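Collection Practice List — Digest Message
Thursday, July 30, 2020
Posted by the Data Collection Office, Ocampo Laboratory

Re: Wrist views, rejected episodes, and the Narnidska schedule

Dear list members,

The Office has received several replies to the Welley group's message of last week, most of them sent privately. As the questions overlap, we are answering on the list. The relevant part of the original message is quoted first so that members who joined this month can follow the exchange.

> We are in the second phase of gathering demonstrations for the
> Burik task set and would welcome guidance on three matters.
>
> First, our operators have been told to discard any episode in
> which the wrist camera is largely filled by the gripper itself.
> In the last batch this removed 23 episodes out of 227. Several
> of the operators feel that these were good demonstrations and
> that the arm was doing exactly what the task called for. Is
> the rule still in force?
>
> Second, the written guide says that a cable on the gripper
> should be "secured and out of view." On our arms this is not
> possible without rerouting the cable through the joint, and
> we do not wish to do that in the middle of a phase. Should we
> stop collecting until it is done?
>
> Third, we have two operators who work at very different
> speeds. Should the slower one be asked to hurry, or the faster
> one to wait?
>
> We would also be grateful to know whether the Narnidska
> schedule has been settled.
>
> With thanks,
> The Welley collection group

Our answers follow in the same order, with a section on labeling that arose from the private replies.

1. Episodes in which the gripper fills much of the view

The rule quoted by the Welley group comes from an earlier version of the guide and should no longer be applied. It was written when the wrist camera was the only view recorded, and at that time an episode without a clear look at the work surface could not be used for training. All sites on this list now record a fixed overhead view alongside the wrist view. The two are stored together and are read together by the learning system.

Please restore the 23 episodes if the files have been kept. If they have been moved to a holding folder, do not rename them; the episode numbers are tied to the joint records, and a renamed video will be skipped when the set is assembled. An episode should be rejected on account of the wrist view only when the video is missing, when it stops before the arm does, or when its clock has drifted from the joint record by more than the limit given in the guide.

We understand the wish for clean pictures. A learning system, however, will be used with the same arm and the same camera that recorded its examples. If the bracket takes up a good part of the view during collection, it will do so later when the system is running. Removing those moments leaves the system without examples for positions it is certain to reach. The same reasoning applies to background. A wrist view with a plain surface behind the hardware and no object in sight is still part of the record, and operators should not steer the arm into an unnatural path in order to keep something interesting before the camera.

2. Cables and other hardware in the wrist view

The wording "secured and out of view" has caused difficulty at more than one site. It will be replaced in the next version by "secured, and routed the same way throughout a phase." A thin blue wire running across a black bracket and on over the gray parts beside it is acceptable under the new wording, provided that it takes that same path from the first episode of the phase to the last. Collection at Welley does not need to stop. 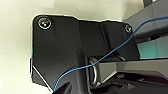 3. What to check before each session

The following checks replace the ones on the printed card. Sites may keep the old card at the station until the new one is sent, but the old list should be crossed out.

a. Compare the live wrist view with the reference view saved at the start of the phase. The edge of the bracket and the heads of any visible screws are the easiest marks to compare. If they have shifted, the camera or the bracket has moved, and the session should not begin until the cause has been found.

b. Follow each visible cable with the eye along its full length, first with the gripper open and then with it closed. A cable may change its curve a little as the arm moves. It must not catch, and it must not pass between the fingers.

c. Wipe the camera lens with the cloth supplied. Please do not use paper.

d. Record a short test episode, play it back in both views, and delete it. Test episodes left in the folder have twice been counted as demonstrations.

e. Write the phase, the station, and the operator's code in the log. Operators' names should not appear in the log or in any file name.

If a cable has to be rerouted or a bracket replaced during a phase, close the phase, save a new reference view, and open a new one. We know that this is unwelcome when only a few episodes remain. A set with an unmarked change of hardware in the middle is much harder to repair afterward — last winter one such set took us longer to sort than it had taken to record.

4. Operators who work at different speeds

Neither operator should be asked to change pace. Variety in speed is useful so long as each demonstration is continuous and purposeful. What does cause trouble is hesitation, by which we mean a pause of more than 2 seconds with the arm in the air and no clear reason for it. The system has no means of telling a pause for thought from a pause that the task requires, and it will copy both.

Operators who find themselves pausing should be encouraged to rehearse the motion with recording switched off. When a pause occurs in an otherwise sound episode, mark it in the notes column with the word "pause" and keep the episode. We will decide on these cases centrally, so that all sites are treated alike.

We also ask that no operator record for a whole morning without a break. At our own stations the limit is around 10 episodes before the operator stands up and another takes the seat. Welley may set its own figure, but there should be one, and it should be posted at the station.

5. Labeling

Several members asked whether the wrist view must be labeled separately. It need not be. The task label applies to the whole episode and is taken from the instruction given to the operator before the start, in the operator's own language if that is how it was given. Please do not rewrite the label afterward to match what the arm did. If the operator was told to place an item in the left tray and placed it in the right one, the label stays as it was given, and the result column is marked "not met."

Unsuccessful episodes should be kept. They are stored apart from the others and used for a different purpose, and the sites that have been deleting them are asked to stop doing so with immediate effect.

One member proposed that frames with little in them be tagged "obstructed." We considered this and decided against it. In a trial of the tag at Ocampo, the people doing the labeling could not agree on where obstruction began, and the time spent on it was out of proportion to its value. If a site has already applied the tag, it may be left in place and will be ignored.

6. The Narnidska schedule

The schedule has not been settled. The Narnidska site has its arms installed, but the overhead cameras have not yet been fixed in position, and we do not wish to open a phase there with the wrist view alone. The Burik task set will therefore remain with Welley and Ocampo for the present. Narnidska operators who have completed the training may record practice episodes, which should be kept on the local machine and not uploaded.

Members with equipment on loan to Narnidska will be written to separately.

7. Changes to the guide

The changes described in sections 1, 2, and 4 take effect on receipt of this message. The full text of the guide is being revised and will be circulated for comment before it is adopted. Comments should be sent to the list and not to the Office directly, so that other sites may see them, and should quote the section number of the current guide.

The Welley group is asked to confirm on the list whether the 23 episodes could be restored, and to attach its current reference view for each station along with the date on which it was saved.

Data Collection Office
Ocampo Laboratory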